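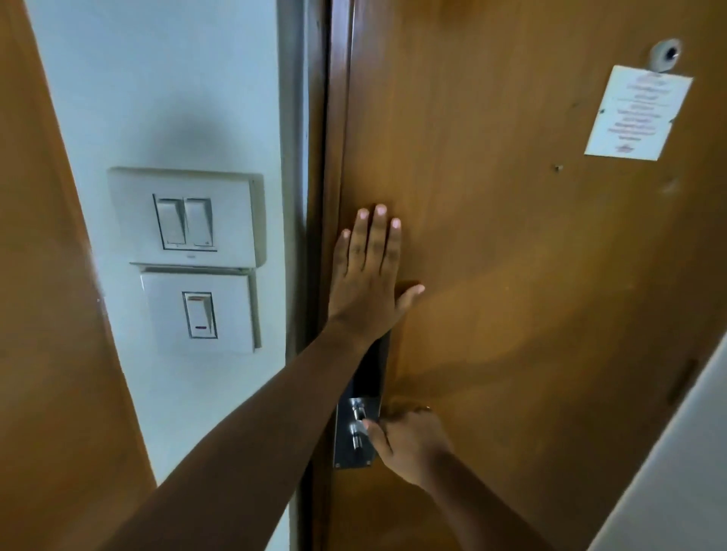

*Apartment entrance door, lock side, with the switch plates on the wall beside it.*

**Progress report: Plotirstead door and lock repairs, September**

Prepared by Davina Swanson for Fouad Hijazi, Bataineh Housing Fund

The grant covers checks and repairs to the entrance doors of 19 apartments. At the end of September, 14 are finished and signed off by the tenant. Three more have been inspected and are waiting on parts. We have not been able to get into the last 2, and Tomoyo Nagano has written to both tenants to offer evening visits after 6 p.m.

Work at each door is the same. Ayman Azar tries the latch knob and the bolt with the door shut, then again with one hand pushing on the door, as a lot of tenants told us they have to lean on theirs to get it to lock. He then checks the handle plate, the viewer and the screws. Most of the finished doors needed the strike moved or the lock cleaned and oiled. Two needed a new lock plate.

Parts are the main delay. Brivon sent the wrong size of bolt in the first delivery and the replacements are due next month - we have not been charged for the return.

Loose screws in the door faces were not in the original scope. Ayman has been fixing these as he goes and it has added very little time. Notices that tenants have put up on their doors are left alone.

Spending is within budget. Receipts are with Sawsan Majali.

Next month: fit the Brivon bolts, get into the remaining apartments, and send you the tenant sign-off sheets.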